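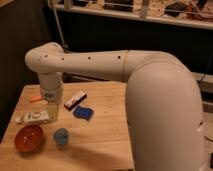 The table, with one of the clear cups.

TABLE NEWS AND OTHER BITS

Quick one this time, I'm typing between two other jobs and the newsletter has to go out tonight, 11/1/02.

First, the big table. Clear-out is still on. We got through a lot in October but the small stuff keeps coming back. Little packets, pen caps, bits of crayon, cups. If you put it down on the table please pick it up again before you go home. Same goes for anything left on the window sill, which is not a second table whatever Lies Stevens tells you.

The wood. It's butcher block, pale, shows everything. Sanne Van der Linden oiled it twice over the summer and would like it to stay nice through the winter. So: no hot mugs straight on the top, no tape, no cutting without a board underneath. If you spill, wipe along the grain, and do the seams too, that's where juice and glue go and sit. Damp cloth, then a dry one. Not the green scrubber!! The green scrubber is for the sink. There's a dull patch at the far end from last time and it's not coming out without sanding, and sanding means the table is out of use for 2 days at least.

Cups. We're going over to the clear plastic ones for everything that isn't coffee. They go on the low shelf, upside down, not stacked wet. Lies found a pack of 40 at Kuipers for less than we paid for the last lot so that should see us into spring if people rinse them and put them back. They are fine for rinsing and using again, please don't bin them after one drink. Paint water goes in the old jam jars ONLY. If you aren't sure which is which, smell it first.

Crayons and markers. Caps back on. Every loose cap goes in the tin by the door and every marker without a cap goes in there too, and somebody with patience can match them up. Dried-out ones can be thrown away, you don't need to ask. We have a box of new ones coming from Skelis, should be in next week or the week after, they weren't very clear on the phone.

Small packets and boxes left lying on the table: if it has no name on it and it's still there at closing, it goes in the basket under the coats. Basket gets emptied at the end of the month. Last month it was mostly batteries, gum and one very good pair of scissors, wich are still here if they're yours.

Table rota is up next to the sink. There are 11 names on it and we could use a few more, it's ten minutes at the end of the day and you get the place to yourself. Write your name in pen, the pencil ones keep getting rubbed out.

Also needed: old tea towels, a dustpan with an actual edge on it, and a bottle of table oil if anyone has one half full at home. Leave them with Sanne or on the shelf by teh door.

Soup next time is leek. Bring a bowl.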